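October 6, 2020 - bench notes, packing table

Spent most of the morning on the play food again. The Fudis order is due out on Thursday and I still hadn't settled how the veg should travel, so I cleared the table down to the flowery top and got on with it. Samah thinks everything should go in one big bag and be done with it. I'm not convinced! The pepper is a fat awkward thing and takes up the room of two carrots, and once it's in you can't get much round the sides.

I tried the slider bags from the 51 left in the Brillside box. Nice bags, much easier on the thumbs than the press-shut sort, but they do hold a lot of air (I keep squashing them flat and they keep puffing up again). The teal basket is staying as the tub for loose veg - I like that you can see what's in it through the holes, and it rinses out quickly.
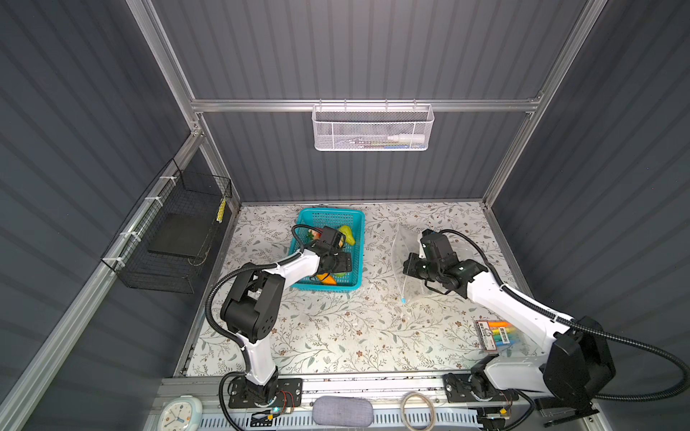 Do the vegetables need sorting before they're bagged?

Only by size - big pieces go in first and the small ones fill the gaps, and colour doesn't matter at all.

Elsa asked whether the chalks or markers (whatever that little pack is, I never remember) belong with the food sets. They don't, they go with the drawing sets, and I'll move them over when I've finished. She also wants the table top replaced because of the scuffs. I'd keep it. It's only faint scratching and I'm fond of the vine pattern, and a new one from Saarinen was 180 last time Oskari asked, before delivery.

Still to do:

- ask Tadeo if the bigger slider bags come in the same make
- weigh a full bag, sealed
- labels!! Zübeyde has the roll
- find out who had the good scissors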